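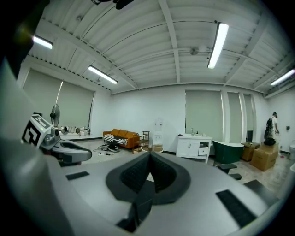
## Unit lighting, one week in - a thread

**1/** First week in the new unit. The previous one had two bulbs and a skylight, so lighting gets its own thread. Four fluorescent fixtures on the ceiling, all working. Ceiling is corrugated metal panels on steel beams, everything painted white.

**2/** White on white matters more than the tubes. The old brick walls ate the light. With the same meter at bench height I now read 400 lux with the shade down. Enough for assembly, low for inspection.

**3/** The tubes don't run parallel, so the overlap is uneven. Worst reading is by the far wall. The bench will not go there.

**4/** Window: tall, low sill, left wall. The pale gray-green roller shade covers nearly the full height up to the ceiling. Keeping it down until mid-afternoon. Direct sun on a pale floor gives more glare than I want at eye level.

**5/** Shade fabric is Nolline, per the landlord's paperwork. No opacity figure listed. Asked the supplier, Gilletti, on 2025-06-19. No answer yet.

**6/** Quote for swapping all the tubes to LED, wiring included: 2,370. Declined for now. Pipes or conduit already run along the beams, so adding a circuit later is easy enough.

**7/** Cheaper fix: one Avar task lamp on a 16 inch arm, clamped to the bench. 9 watts. Takes care of inspection work.

**8/** Open item is winter. Metal roof, tall window, short days. I'll repeat the readings in December - same meter, same spots, shade up and shade down.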